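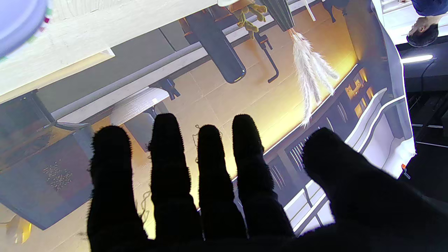
로봇이 물건을 놓칠 때가 오히려 제일 재미있었다는 한 관람객의 말은, 공개 시연을 준비하며 우리가 세웠던 가정을 처음부터 다시 보게 만들었다. 준비 단계에서는 실패 장면을 되도록 줄이는 것이 목표였기 때문이다.

그림 3. 손목 카메라로 본 로봇의 오른손. 검은 보풀 장갑을 끼고 손가락을 모두 편 자세이며, 영상은 상하가 뒤집혀 있다.

4.2 공개 시연과 현장 관찰

6월에 열린 연구실 개방 행사에서 우리는 Kokero 조작 시스템을 실험 참가자가 아닌 일반 관람객 앞에서 처음 구동하였다. 시연은 오전과 오후로 나누어 모두 12회 진행했고, 방문객은 80명 가까이 되었다. 제어에는 앞 절에서 설명한 Bulley 계획기를 그대로 사용했으며, 행사를 위해 따로 조정한 매개변수는 파지 속도 상한 하나뿐이다.

가장 반가웠던 결과는 관람객의 질문이 손의 자세에 집중되었다는 점이다. 손가락을 펼친 대기 자세(그림 3)에서 다음 동작을 미리 짐작해 보려는 사람이 많았고, 그 짐작이 맞으면 박수가 나오기도 했다! 우리는 이 자세를 단순한 초기값으로만 다루어 왔는데, 보는 사람에게는 이미 하나의 신호였던 셈이다. 이에 따라 오후 회차부터는 대기 시간을 2초에서 6초로 늘렸다. 그러자 진행자가 설명을 덧붙이지 않아도 관람객끼리 먼저 이야기를 시작하는 일이 잦아졌다.

손목 시점 영상은 Zusance 뷰어를 통해 별도 화면에 실시간으로 띄웠다. 손의 방향에 따라 방이 거꾸로 보이는 구간이 있어 처음에는 회전 보정을 적용할 생각이었으나, 보정하지 않은 영상을 본 관람객들이 고개를 기울여 가며 로봇의 시점을 따라가는 모습이 무척 인상적이어서 원본을 유지하기로 했다. 어린 방문객들은 자기 손을 같은 각도로 뒤집어 보며 화면과 비교하였다.

물체를 떨어뜨린 회차도 있었다. 이때 Kazemi 복구 루틴이 다시 접근 경로를 잡는 동안 질문이 가장 활발하게 나왔으며, 이 관찰은 5장에서 다룰 재시도 동작의 설계에 직접 반영되었다. 다만 시연 중의 반응은 진행자의 메모에만 의존하였으므로 회차별 정량 비교는 하지 않는다.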